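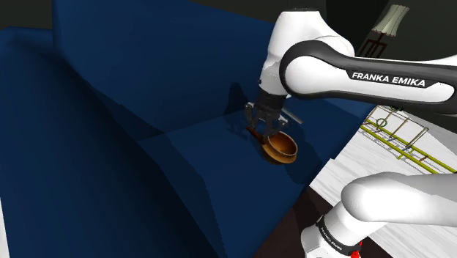

Por: Equipa da Oficina de Leitura Pandolside | Relatório de progresso para a Fundação Mensah, novembro

Olá a todos aí na Fundação! Prometi que este relatório vinha mais curto do que o anterior e já vou avisando que falhei, porque o semestre foi cheio e há coisas que não cabem na grelha que nos pediram (a grelha segue à parte, preenchida, com as despesas linha a linha).

Começo pelo que mais vos interessa. A biblioteca itinerante está a funcionar nas duas freguesias previstas, Pandolside e Kaststead, e fizemos 1.071 empréstimos desde o arranque. Eu tinha posto na candidatura um número bem mais modesto e confesso que o pus com medo! A maior fatia são livros infantis, como se esperava, mas os policiais em letra grande desaparecem das prateleiras mal os arrumamos. Já encomendámos mais e a editora só tem parte dos títulos, por isso andamos a procurar em segunda mão.

A carrinha deu-nos dores de cabeça. Esteve parada 15 dias por causa da embraiagem, logo na altura em que as escolas tinham pedido as caixas de turma. Desenrascámo-nos com o meu carro e com o da animadora (bancos rebatidos, caixas até ao tejadilho) e só ficou por servir a escola mais pequena de Kaststead, que recebeu as caixas em dobro na volta seguinte. A reparação saiu da rubrica de imprevistos e ainda sobra lá qualquer coisa, mas pouco. Se houver uma segunda avaria antes do verão, vou ter de vos escrever a pedir transferência entre rubricas, e prefiro dizê-lo já.

Quanto às sessões de leitura em voz alta, tínhamos 18 no plano e fizemos 16. As 2 que faltam ficaram para janeiro: uma caiu por causa do temporal e a outra porque a sala da junta estava ocupada com a vacinação. O grupo da tarde é o mais animado. Começaram por querer só contos e agora andam metidos num romance comprido, um capítulo por sessão, com discussões a sério sobre se a personagem principal devia ou não ter vendido a casa. Há quem chegue meia hora antes para apanhar lugar e pôr a conversa em dia, e eu acho isso tão importante como a leitura, embora não saiba em que coluna da grelha se escreve.

O grupo da noite custou mais a pegar. Marcámos às 21h00, toda a gente dizia que sim, e depois apareciam três ou quatro pessoas. Passámos para as 19h30 e melhorou bastante. Ainda não estou contente, queria mais gente nova, e em fevereiro vamos experimentar banda desenhada e letras de canções para ver se os do secundário se chegam.
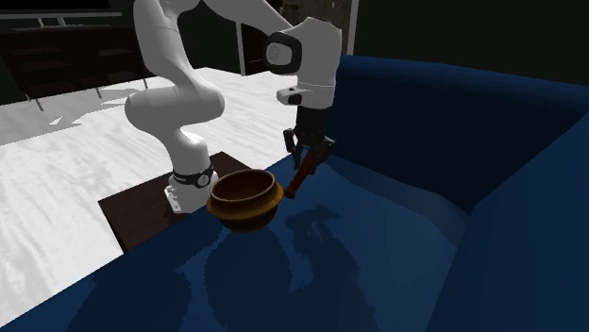 Tempo de leitura: 5 minutos

Passo ao catálogo, que é a parte aborrecida e a que me deu mais trabalho. Herdámos três listas diferentes, uma delas em papel, e nenhuma usava as mesmas categorias. Optámos pelo Dirnalell, o programa de gestão que a rede concelhia já usa, e foi a escolha certa apesar do mês de maus humores que me provocou. A importação comeu os acentos todos (tivemos durante uns dias uma secção de «fic??o portuguesa») e houve que corrigir muita coisa à mão. Agora está limpo, pesquisa-se por autor, por tema e por tamanho de letra, e os leitores podem fazer reservas por telefone, que era o que pediam desde o princípio. A reserva pela internet existe mas quase ninguém a usa em Kaststead. Não vou insistir.

Formação: fizemos a de conservação e pequenos restauros, que estava prevista, e acrescentámos uma manhã sobre leitura para pessoas com baixa visão, sem custos para o projeto. Desta segunda saiu uma ideia que gostava de discutir convosco, a de gravarmos leituras curtas com os próprios participantes e emprestá-las como se empresta um livro. Temos um gravador razoável e vozes ótimas! Falta-nos perceber a questão dos direitos de autor, e para isso precisava de uma hora com alguém do vosso gabinete jurídico, se for possível.

O que correu menos bem, para além da carrinha: as devoluções. Temos livros fora há demasiado tempo e eu resisto a cobrar multas numa terra onde o autocarro passa duas vezes por dia. Pusemos uma caixa de devolução na mercearia de Pandolside e outra no centro de saúde, e o atraso baixou um bocado. Em Kaststead ainda não arranjámos sítio. O café ofereceu-se, só que fecha no inverno.

Até à primavera, o plano é este: as sessões em atraso, o arranque do grupo de banda desenhada, o inventário completo antes da Páscoa e a festa do livro usado, que no ano passado pagou metade das estantes. O saldo chega para tudo isto se o gasóleo não fizer das suas. Peço-vos só que a segunda tranche entre antes do fim de janeiro, porque as encomendas às editoras se fecham nessa altura.

Qualquer dúvida, liguem de manhã, que à tarde ando na estrada.

Comentários (3)

leitora_da_serra
Sou do grupo da tarde e confirmo tudo. Ela fez muito bem em vender a casa, continuo a dizer!

Anónimo
Quando há mais policiais em letra grande? Já li os que havia e o meu marido também.

kaststead_pai
As caixas chegaram à escola e os miúdos adoraram. Para a caixa de devolução, já perguntaram na farmácia? Está aberta o ano todo.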